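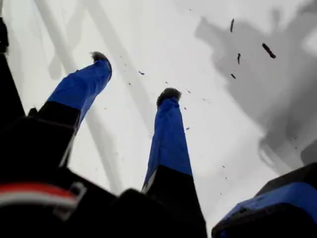

Two gripper fingers, blue above black.

Histevero Reading List: small-press romance and women's fiction catalogue

Version 2, updated 11/07/2025

What this is
A plain table of 284 romance novels and novellas put out by small presses and self-published authors in Australia, New Zealand and the Pacific. It began as the shelf list for the Flurnance blog and has been tidied so other reviewers and book clubs can use it.

What's in the folder
books.csv — one row per title
authors.csv — pen names, with a home country where the author has made it public
tags.txt — the 50 tags used in the subject column, with a line on each
reviews/ — 570 short reader reviews as text files, named by book number

Columns in books.csv
book_no, title, pen_name, press, year_first, year_reissue, length (novella or novel), series, series_no, heat, subject, ending

Heat runs from 0 (closed door) to 4. Where readers disagreed, the higher number was kept. Ending is "together", "hopeful" or "other". If you don't want spoilers, drop that column before you open the file.

Changes since version 1
- Sedgwick titles added, including the Hornness trilogy, which had been listed as one book
- "Small town" and "rural" are now separate tags
- Reissues no longer get their own row. The new year goes in year_reissue and the cover change isn't recorded
- Misspelt pen names fixed in authors.csv

Known problems
Anthologies are left out, so some authors look less busy than they are. Books first sold as serials have the year of the collected edition. The reviews lean heavily towards contemporary settings, and quite a few historical titles have no review at all. Te reo Māori titles should keep their macrons, but older spreadsheet programs may garble them — open the file as UTF-8.

Using it
The tables are free to copy and change with credit to Histevero. Reviews belong to the readers who wrote them and may be quoted in part, with the book number. No cover art or blurbs are included.

Corrections
Send the book number and the column that needs fixing through the form on the Flurnance site. The next update is planned for October.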